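Chapter 7
Recording Demonstrations by Hand

Learning goals

After working through this chapter you should be able to set up a recording station for two hand-held grippers, write a task sheet that another student can follow, and decide which recordings to keep.

7.1 Background to the Kokville project

The course project in this book follows a second-year class at Kokville. In August the class was split into teams, and each team was given one household task to teach to a two-armed robot. The task used in this chapter is shelf tidying: pick up an object, move it to a named compartment, and let go of it without disturbing what is already there. The class instructor, Siyabonga Xaba, set a target of 800 accepted recordings per team. A recording that ran longer than 28 seconds was rejected, whatever its quality.

Chapter 6 dealt with steering a robot arm by remote control. In this chapter no arm is used at the recording stage. The student holds one gripper in each hand and does the task directly. The position of each gripper is worked out afterwards and converted into arm motion, a step covered in Chapter 8.

7.2 Terms

Episode: one attempt at the task, from the start signal to the stop signal.
Task sheet: the written order of moves for an episode.
Reset: returning all objects to their starting places.
Reach check: a slow pass through every target position before recording begins.

7.3 The station

Figures 7.1 and 7.2. Hand-held grippers at the white shelving unit.
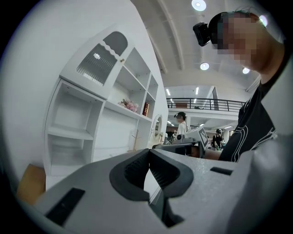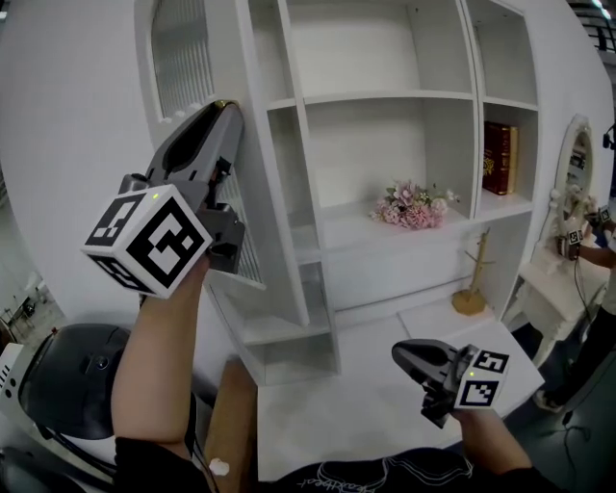 A task sheet must name each compartment in a way that leaves no doubt. "Middle shelf" is a poor label where compartments differ in width and height, as they do in the shelving unit at this station. The Brekby team labelled theirs by contents, so that the pink flowers marked one compartment and the dark red and gold book colouring marked its neighbour to the right. The method is quick to learn, but it fails once an episode moves the object that gives the compartment its name. The Kundbridge team used row and column numbers and had 19 episodes rejected for labelling errors, all in the first session.

Exercise 7.1 asks you to write a task sheet for a unit with at least two compartments of unequal size. Complete the reach check before you begin the sheet, and note any position where the two grippers would touch.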